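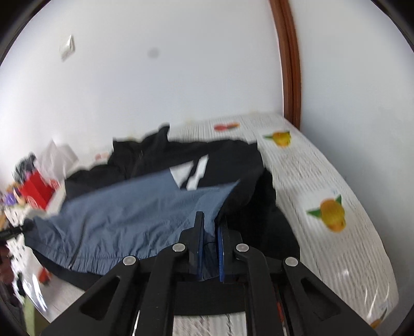

I never thought folding a jacket could take up a whole page, but after a winter of doing it for the Kodikara study I've picked up so many little habits that my sister begged me to write them down. So these are the ones that stuck, for jackets and shells mostly, with a bit at the end about what Kasun found when he went through the numbers.

Start on a bed, not a table. You want room on all sides, and a pale sheet makes dark sleeves much easier to find. I keep a printed sheet on because the pattern shows me at a glance if I've dragged the cover along with the coat (a plain one can creep a good way before you notice).

Do the zip first. A jacket with the zip half done will twist every single time, and the collar goes one way while the hem goes the other. Pull it all the way up or leave it fully open, and stick with the same choice for the whole pile.

Thin crinkly shells want a small pinch. With the grippers I used to grab a great fistful, thinking it would hold better, and the whole lot came up in a tent. Now I take one fold between the tips, lift it just clear of what's underneath and stop. If two layers come up, put it down and try nearer the seam. Works with fingers too!
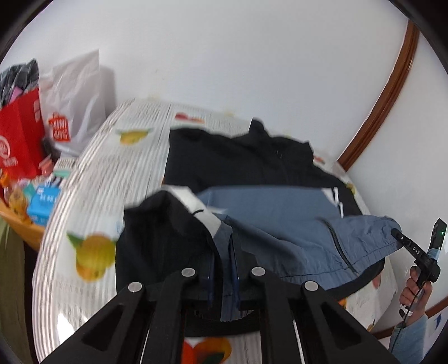

Two hands beat one for anything with a lining. Let one hold an edge down while the other does the travelling – if both move at once you end up chasing the wrinkles round the garment. Kasun Abeysekara, who runs our end of the study, had us try it both ways. We did 400 folds over 20 evenings, half with one gripper doing the lot and half with a pair, and each one was marked by somebody who hadn't watched it being done. A fold passed if the edges met and no sleeve was poking out.

The pairs won easily, which we'd all guessed. What I hadn't guessed was where the single gripper came unstuck. Of the one-handed folds that failed, 56 went wrong at the very first lift, before any folding had happened at all. Too much cloth, or the wrong layer. Kasun trained the arm at Ullildale on both lots afterwards and it made the same mistake in the same place, bless it, until he took the bad lifts out.

So, the first pinch is where to spend your time. Parveen Amarasinghe reckons on a slow count of two before lifting, and I've copied her ever since.

A few odds and ends. Collars that stand up on their own should be pressed flat from the back with the side of your hand before the last fold. Slippery linings behave better if you fold the sleeves in on top of the body, cuffs towards the hem. And don't do more than 8 jackets in one go, your wrists will complain.

I'm starting on fitted sheets next. Wish me luck, and if you've got a method for the elastic corners do send it in.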